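Chapter 4
Shared Documents and Written Feedback in the Digital Classroom

Chapter Overview

Teachers have always written on student work. The red pen, the marginal note, and the circled word are among the oldest tools of instruction, and most students can recall at least one comment that changed the way they wrote. When student work moves from paper to a shared online document, the comment moves with it. It also becomes easier to write, easier to answer, and much easier to lose.

This chapter deals with feedback given inside shared documents: word-processing files, slide decks, and spreadsheets that a teacher and one or more students can open at the same time. It does not cover automated scoring or the recording of grades, which are treated in Chapter 12. Readers who have not yet set up class folders and sharing permissions should review the second half of Chapter 2 before going on, as the procedures described there are assumed throughout.

After completing this chapter, you should be able to:

Explain the difference between a comment, a suggestion, and a direct edit, and select the one that fits a given purpose.
Plan a feedback cycle that leaves students time to respond.
Set expectations for peer comments in a class of mixed ability.
Use the version history of a document to follow the development of a draft.

Key Terms

anchored comment, comment thread, direct edit, feedback cycle, resolved comment, suggestion mode, version history

4.1 Three Ways to Mark a Document

Most shared-document programs offer three ways of marking another person's work. The names differ from one product to the next, but the functions are similar enough to be discussed together.

A comment is a note attached to a selected word, sentence, or passage. It leaves the text itself unchanged. Because the note is tied to a particular place in the document, it is called an anchored comment, and any replies to it form a comment thread. Comments are suited to questions, praise, and remarks about meaning or organization.

A suggestion is a proposed change. The reader types or deletes as usual, and the program displays the change in a different color until the owner of the document accepts or rejects it. Suggestions are well suited to matters of spelling, punctuation, and word choice, where the reader has a definite correction in mind.

A direct edit changes the text at once. It leaves no visible mark, although the program will normally store the earlier wording in the version history. In student work, direct edits should be rare. A student who opens an essay and finds it corrected has little occasion to consider what was wrong with it, and may not notice that anything was changed.

New teachers often rely too heavily on suggestions. The student can accept every one of them without reading a word, and many do. At the Omham Regional School, where the Lovo document system was introduced across the middle grades, teachers compared first and second drafts and found that errors marked by suggestion were usually corrected in the second draft, yet the same kinds of errors appeared again in the next assignment. The school now asks its teachers to mark the first case of a repeated error with a suggestion, to explain the rule in a comment beside it, and to leave the remaining cases for the student to find.

4.2 The Feedback Cycle

A feedback cycle is the full course of a piece of work from first draft to final version, including the time allowed for comments and for the student's response. On paper, this cycle had a natural shape. The work was collected, it was out of the student's hands for a time, and it came back. A shared document has no such shape unless the teacher provides one. The student may still be typing while the teacher is reading, and a comment may refer to a sentence that has since been removed.

For this reason, many teachers announce a reading period. Students are told that a draft must be complete by the start of the period and should not be altered until the period ends. Some programs allow the teacher to change the student's permission from "can edit" to "can comment" during this time. Where this is not possible, a short line at the top of the document is usually sufficient.

The length of the reading period will depend on the number of students and the length of the work. A teacher with 35 students in one section cannot write full comments on every draft of every assignment, and should not attempt to do so. It is better to choose in advance which drafts will receive full comments and to tell the class. Drafts that fall outside the plan may be read by a classmate or reviewed by the student against a checklist.

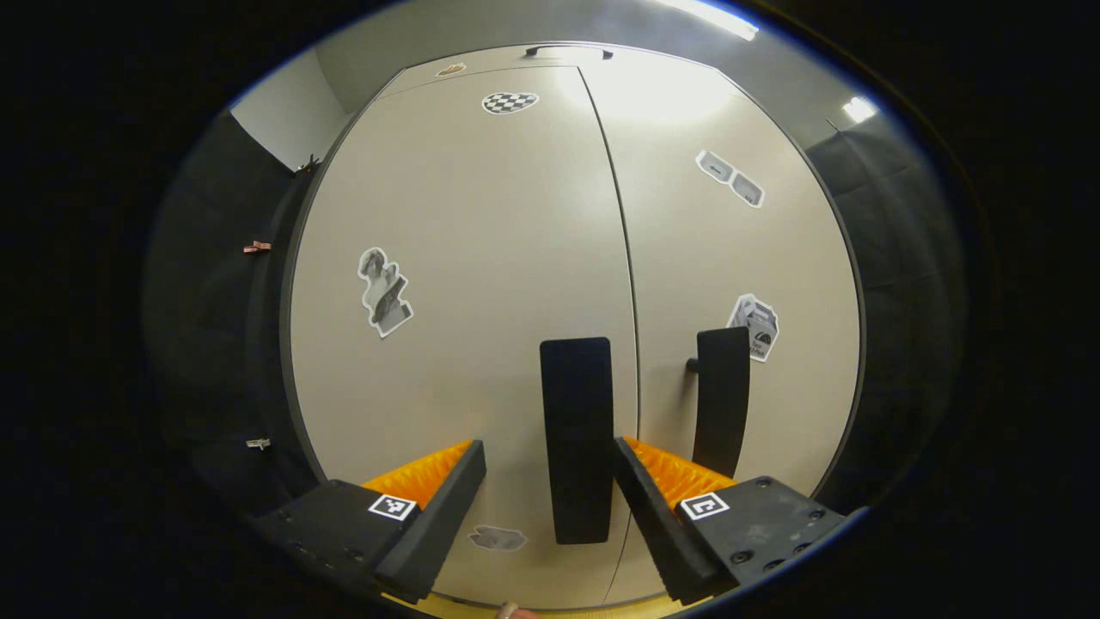 Štefanec takes a different view of the reading period. Writing in a response to an earlier edition of this chapter, Štefanec argued that closing the document, even for a short time, gives up the main advantage of working online, and that students learn more from a brief comment made while the sentence is still in their minds than from a full page of comments received later. In the same response, Štefanec conceded that the practice works best in small groups and that a teacher who comments on live drafts must be prepared to leave some remarks unfinished.

The present edition takes the position that both practices have a place. Live comments are of most use in the planning stage, when a thesis or an outline is still being formed. A reading period is preferable once a full draft exists, and it is strongly recommended for any work that will be graded.

4.3 Resolved Comments

When a comment has been dealt with, it can be marked as resolved. It then disappears from the margin, although it can be recalled from the comment history. Students enjoy resolving comments, and some will resolve all of them before making a single change.

The class should therefore agree on who may resolve a comment. A common rule is that the person who wrote the comment is the one who closes it. The student replies in the thread, stating what was changed or why no change was made, and the teacher resolves the thread after reading the reply. This rule takes slightly more of the teacher's time, but it produces a written record of the student's reasoning that may be used in conferences with the student or with parents.

In programs such as Retix, the teacher can limit the resolve function to the author of the comment. Where the setting is available, it should be turned on in September, before students have formed other habits.

4.4 Comments by Peers

Peer comments require more preparation than teacher comments. Without guidance, students tend to write remarks such as "good job" or "fix this," neither of which gives the writer anything to work with. It is helpful to limit the task. Each reader may be asked to write 2 comments, one of which must be a question about the meaning of a passage. The teacher should model the task with a sample draft displayed to the whole class, preferably one written by the teacher for the purpose.

Groups should be kept small. With more than four readers in one document, threads begin to overlap, and the writer may receive conflicting advice on the same sentence. Conflicting advice can be a useful subject for discussion, but younger students often respond to it by making no change at all.

Teachers should also make clear that peer comments are part of the class record. The writer's name appears beside each one, and deleted comments may remain visible to the administrator of the school account.

Before You Read Further

Select a piece of student writing that you have marked on paper. Enter a page of it into a shared document and mark it again, using comments and suggestions only. Keep both versions. You will return to them in Section 4.6, where you will be asked to sort your remarks by type and to consider which of them called for a reply from the student.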